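GRERNTON, 7 January 2024 - The Lozano Student Robotics Club has opened entries for its second household tasks competition, which will be held in May at the Lozano Technical School in Grernton. Teams of up to seven students will train a robot arm to handle laundry and other soft items. Entry is free for school teams in the Grernton area.

The competition is named Skuta, after the club's first robot. It ran for the first time last year with teams from the Lozano school only. This year it is open to other schools and to home-schooled students aged 14 to 18. The club has room for 20 teams. Places will be given in the order that complete entry forms arrive.

Each team will be given the same set of tasks. The robot must take a piece of cloth out of a basket, put a piece of cloth into a basket, and fold a small towel in half on a flat table. A fourth task will be kept secret until the morning of the event. Judges will score each task on whether it was completed, how long it took and whether the robot needed help from a team member. The highest possible score is 80 points.

"Cloth is hard for a robot," said Esperanza Sepúlveda, who teaches engineering at the school and leads the club. "A block has the same shape every time you pick it up. A blanket doesn't. Last year most teams could grab the cloth, and then they had trouble letting go of it in the right place."

Teams will teach their robots by showing them the work. Students carry out a task by hand with a pair of hand-held grippers, and the recordings are used to train the software that runs the arm. The club held back from this method last year and asked students to write out each movement in code. Several teams ran out of time before they could test more than one task.

Club members have been recording practice sessions at the school since the fall. They have put together a starter set of 1280 recordings, and every team that enters will get a copy. Teams may add as many of their own as they like. They may also trade recordings with other teams, as long as both teams list this in their project notes.

Tincuța Manole, a senior and the club's student president, said the practice work takes patience.

"You do the same thing over and over, but you have to change it a little each time," Manole said. "Move the basket, turn the cloth around, start from the other side. If you always do it one way, the robot only learns that one way. I got a lot better at it once I slowed down."

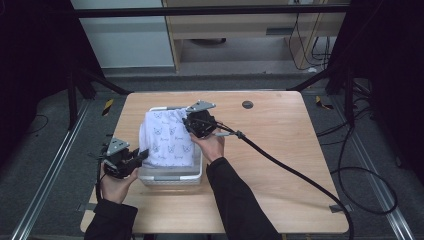

Do students need to know how to program before they enter?

Students with no programming background can enter, as long as at least one person on the team has finished a basic programming class. The club will run evening help sessions for new teams before the event.

Robot arms for the competition are on loan from Plitiletti, a Grernton equipment supplier. They will stay at the school, and visiting teams can book time on them after classes and on Saturday mornings. Teams that already have an arm may practice with it at home but must use a Plitiletti arm on the day - the judges want every team to be scored on the same equipment.

Entry forms are available from the front office of the Lozano Technical School or from the club's web page. Each form must be signed by a teacher or parent. Team members can be changed up to two weeks before the event.

Media contact: Esperanza Sepúlveda, Lozano Student Robotics Club, Lozano Technical School, Grernton.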